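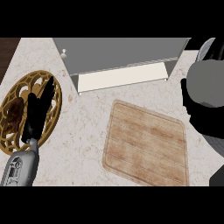
Tellby is a method for training two-armed robots to carry out kitchen tasks using demonstrations made wholly in simulation. It was developed at the Urkdale robotics laboratory by Hsin-yi Yau and Lai-ching Ko, and takes its name from the software in which the first version was written. The method is chiefly known for its treatment of objects that are awkward to grasp, such as food with an uneven outline or serving pieces with open patterns.

Background

Learning from demonstration requires a record of a task being done well, usually many times over. Collecting such records on physical robots is slow, and food in particular changes as it is handled. Simulated kitchens avoid the second difficulty, but earlier work at Urkdale found that policies trained in them often depended on small details of one room. A policy that had learned to reach across a plain worktop would fail when the surface was given a veined stone pattern, or when a cutting board was placed nearby.

Yau and Ko proposed that a small number of human demonstrations could be adapted to a wide range of kitchens, provided that each was first divided into short segments, with every segment tied to a single object. The idea was not new in itself. Their contribution lay in the handling of tasks in which both hands are needed and neither can be planned on its own.

Method

A human operator controls the simulated robot and completes the task in a reference kitchen. The recording is then split at the points where a hand begins or ends contact with an object. For each new kitchen, the segments are moved and turned to suit the new positions of the objects, and joined by short planned motions. The result is played back in the simulator. Attempts that do not reach the goal are discarded, and the remainder are added to the training set.

Segments are marked as either free or linked. Free segments may be carried out by one hand at any time. Linked segments must keep the timing between the two hands, as when one hand steadies a tray while the other lifts something from it. The planner may delay a free segment but may not alter a linked one.

The policy is trained on rendered views from the robot's head together with the joint positions of both arms. Surface patterns, lighting and the choice of appliances are varied between kitchens. Objects that play no part in the task are also placed on the worktop, so that the policy does not treat them as signs of where to reach.

Results

The original study covered 8 tasks, with 2 human demonstrations recorded for each. The policies were tested in 249 kitchens that had not been used in training. Yau and Ko reported that the method performed better than direct training on the human recordings in every task, with the widest margin in those that involved moving food between a tray and a board. The narrowest margin was in opening appliance doors, where the unaltered recordings already gave fair results.

Failures were most common at the moment of grasping. The authors noted that a hand approaching from the side often hid the object from the head view, and that dark fingers against dark food gave the policy little to work with. A later version added a view from each wrist, which reduced these errors but made training slower.

Criticism and later work

Reviewers questioned whether the discarding of failed attempts favoured easy kitchens, since crowded layouts produced fewer usable recordings. In reply, Ko published a revised procedure that continues to generate attempts until each layout has an equal share of the training set. The Vastik group repeated the main study under this procedure and obtained similar results, although its figures for linked segments were lower.

The simulator treats all food as rigid. Cutting, tearing and pouring are therefore outside the scope of the method. An extension to soft objects, known as Lau, was begun in June and uses the same division into free and linked segments.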